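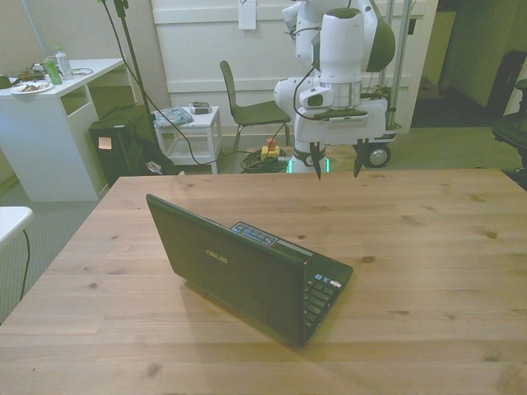

共有机のノートPCは、使い終わったら閉じておくべきですか。
席を立つ時間が10分を超えるなら閉じます。それより短いなら開いたままで構いません。今回の調査で決めた目安です。

共有作業机の使い方と片付けに関する調査　最終報告
空間利用演習　第3班
指導:Bláthnaid Fitzgerald 先生

1. はじめに
提出が今日の17時なので要点のみ。図表は付録にまわした。
班のテーマは「小型ノートPCを置いた共有机を、次の人がすぐ使える状態で返すにはどうするか」。きっかけは6月の中間発表で、前の人の荷物をどけるだけで持ち時間をかなり使ってしまったこと。先生からも「机の話を先にやりなさい」と言われ、当初のテーマ(照明と集中度)はやめた。照明のほうの文献メモは共有フォルダに残してある。

2. 対象
Rivbridge棟の演習室。木の天板の机が中心で、節がところどころに出ている明るい色のもの。机の上にはASUSの黒い小型ノートを1台。ほかに白い小さなサイドテーブル(下に棚板つき)と、壁ぎわの濃い灰色の椅子。サイドテーブルには畳んだ水色の柄の布。
机そのものの寸法は測ったが、班員2人の値が合わず、再測定が間に合わなかった。本文では使わない。

3. 方法
・利用者19人に、使う前と使った後で短いアンケート
・机の「返却状態」を班員が3段階で記録(すぐ使える／少し片付けが必要／使えない)
・前半はルールなし、後半は貼り紙ルールあり
・片付け用品の予算は3000円まで

アンケートはPrilltonの無料フォームで作成。途中で設問の順番を入れ替えてしまったため、前半と後半で自由記述の聞き方が少し違う。これは失敗。比較には選択式の部分だけ使った。
返却状態の判定は、最初は各自の感覚でやっていたが、人によって甘い辛いがありすぎたので、後半の頭に基準表を作った。前半分は写真とメモを見ながらつけ直し。

4. 後半に入れたルール
(1) 机の上に残してよいのはノートPCだけ
(2) 上着、かばんは椅子へ。床に置かない
(3) 布はサイドテーブルの上に畳んで戻す
(4) 飲み物はサイドテーブルまで
(5) 10分以上席を立つならPCを閉じる

(5)は最後まで揉めた。閉じるとスリープになって、戻ったときに作業が途切れるという意見と、開けっぱなしだと使用中かどうか分からないという意見。10分という数字に強い根拠はない。トイレや印刷なら10分で戻れるだろう、という話し合いの結果。

5. 結果
前半はとにかく紙が残る。下書き、付箋、レシート。自分のものだと名乗り出る人がいないので捨てられず、次の人も端に寄せるだけ。結果として机の右側がだんだん狭くなっていった。
後半は「すぐ使える」の割合がはっきり増えた。特に効いたのは(1)で、判断に迷わないという感想が多かった。(3)の布は、畳む人と丸める人に分かれた。丸めてあると汚れた布に見えて触りたくない、という回答あり。もっともだと思う。
(4)はあまり守られなかった。サイドテーブルが小さくて、布が載っていると飲み物を置く場所に困る。下の棚に置けばいいのだが、かがむのが面倒らしい。

自由記述から:
「PCだけ残っていると、ここは仕事する机なんだなと分かる」
「小さいノートなので手前が広く使えてよかった」
「椅子にかばんを置いたら自分が座れない」
最後のは本当にそのとおりで、ルールの(2)は設計ミス。椅子がもう一脚いる前提で書いていた。

6. 買ったもの
Sornineの仕切り箱、布、貼り紙用のテープ。予算内におさまった。仕切り箱は結局使わなかった。入れるものを決めずに買ったため、置いた初日から誰かの充電ケーブルと飴が入っていて、ゴミ箱と変わらない状態に。回収して部室にある。
Ristićの机上ラックも候補だったが、高さを出すと向かいの人の顔が見えなくなるので見送り。

7. 考察
物を入れる場所を増やすより、残していい物を1つに決めるほうが早い。置き場があると置いてしまう。仕切り箱がまさにそれだった。
ノートPCは蓋の向きもばらばらで、斜めに置かれることが多い。はじめは直す対象と考えていたが、斜めのほうが隣に紙を広げやすいとの声があり、向きについては規定しないことにした。机の縁から落ちそうな位置だけは注意してもらう。
木の天板は節や木目があるので、細かい消しカスが目立ちにくい。手で触って初めて気づく。返却前に一度手のひらでなでる、というのを班員のあいだでやっていて、これはルールに足してもよかっと思う。

8. 課題
・利用者がほぼ同じ学科で偏りがある
・前半と後半で混み具合が違う(後半は試験前)
・サイドテーブルの大きさを変えた場合を試せていない
・貼り紙をはがしたあとも続くかどうか未確認

貼り紙をはがした後の分は、次の班が引き継ぐなら記録用紙を渡せます。基準表も一緒に。

9. 分担
記録と基準表、アンケート集計、買い出しと会計、本文。本文は1人で一気に書いたので表記ゆれがあるかもしれません。「返却」と「原状」が混ざっていたら返却に読みかえてください。

付録A　アンケート用紙
付録B　返却状態の基準表
付録C　会計(レシート貼付)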